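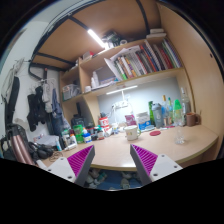
Sidby: learning to pick see-through objects from hand-held demonstrations
Progress report to the Younis fund, second period
Prepared by Nerea Prieto, Stolau lab

Where we are

We now have 241 usable demonstrations from real desks, all of them collected with the hand-held gripper and no robot arm in the room. At the end of the first period we were still arguing over finger pads, so this is a big step for us! The training code (we call it Flodel) reads the wrist view and predicts the next short stretch of hand motion plus how far the fingers should close. It trains overnight on the one machine we have.

The part I most want to tell you about is the change in how we record. In the first period we cleared a table, put one object in the middle and picked it up again and again. The data looked lovely and the policy fell apart as soon as a second bottle stood behind the first. Mikkel Bach suggested we stop tidying. We now record on desks as people keep them, with cables, cartons, mugs and shelves full of books, and the person holding the gripper is asked to move at a normal pace and tilt the wrist however feels natural. 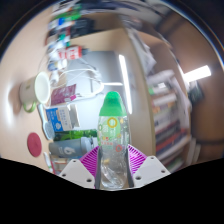 The wrist tilt matters more than we guessed. When the desk swings over to one side in the view, the old model lost track of which way was up and closed the fingers early. Xóchitl Galindo added the gripper's own motion as a second input, and the early closing dropped from 18 trials out of 50 to 4 on the same test set. We ran that comparison twice with different random seeds and the second run came out the same way, though with a slightly smaller gap.

Clear plastic is still the hard case. A baby bottle with a bright green cap has become our standard test object, partly for its shape and partly for the mix it offers: a solid colored top that any detector will find, and a transparent body that takes on whatever is behind it. The model tends to aim for the cap. People mostly take the bottle by the body, and we want the policy to do the same. Severino Lorente is trying a loss term that gives more weight to the last few moments before contact, and early training curves look good – no arm trials yet, so please read that as a hope.
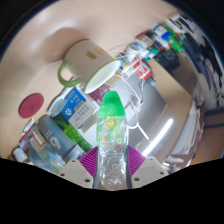 HARDWARE

The ribbed magenta fingers stay. They bend around a bottle and have held up well. The dark strips on the inner faces wear faster than the ribs, and we have ordered a second set. We also moved to one mounting plate design for both sides, mirrored, so that a spare pair can go on between sessions without recalibrating the whole tool.

One open problem is glare. A lamp under a shelf puts long white streaks on glossy panels and on the bottle itself, sometimes in the same line of sight. Gonçalo Frade has been fixing exposure by hand before each session. It helps, but it is slow, and we forgot it on one full afternoon of recording.
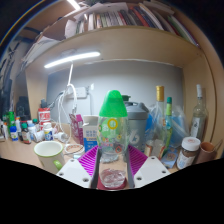

Next period

Arm trials with the new loss term, starting with the green-capped bottle and then clear drinking glasses.
Recording on desks outside Stolau. Two households have agreed so far.
A short written guide for new people using the gripper, with the exposure step on the first page.
A cleaned release of the demonstrations, once we have checked every recording for readable mail and medicine labels.

Spending is in line with the plan apart from the extra finger strips, which we covered from the travel budget. We would love to show you the gripper in person. Mikkel can bring it to the February meeting if there is a free table.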